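Home Blog Notes About me Contact

This site uses cookies to remember your settings. Accept Read more

Teaching with my own hand

Friday, August 9, 2024

For the second week I am collecting demonstrations with the hand-held gripper. In February I was still driving the arm by remote control, with the two sticks, and I must say I don't miss it. One good demonstration took me almost 15 minutes of preparation, and then I bumped the table and started again. Now I hold the gripper, I do the task as I would like the robot to do it, and the recording is ready for Botedach, the small program where I cut and name everything.

The task for this week is easy to explain: take one thing from a mixed group, lift it, put it in another place. I made 72 recordings since Monday and had to throw away 7. In most of the bad ones I was too fast. My wrist turns before the fingers are well closed, and I don't notice it until I watch the recording in the evening. Tall things are the most difficult for me — a can wants to be held straight from the first moment, and a soft bed under it doesn't help. 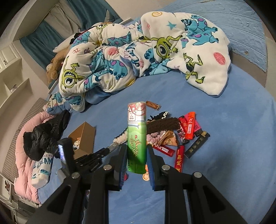 Iñaki Olmedo wrote to me that I close the fingers too late and that the robot will learn my hesitation together with the task. He would rather have fewer recordings, all done at the same calm speed, and he asked me to try it with lighters before I go back to cans.

I think he is right about the hesitation. About the lighters I am less sure, they lie very flat and I need to come with the fingers almost parallel to the sheet. I tried it yesterday for an hour and my shoulder still complains.

Next week I will do the same task in the kitchen, on a hard surface, and compare both groups in Botedach.

Get new posts by e-mail. Subscribe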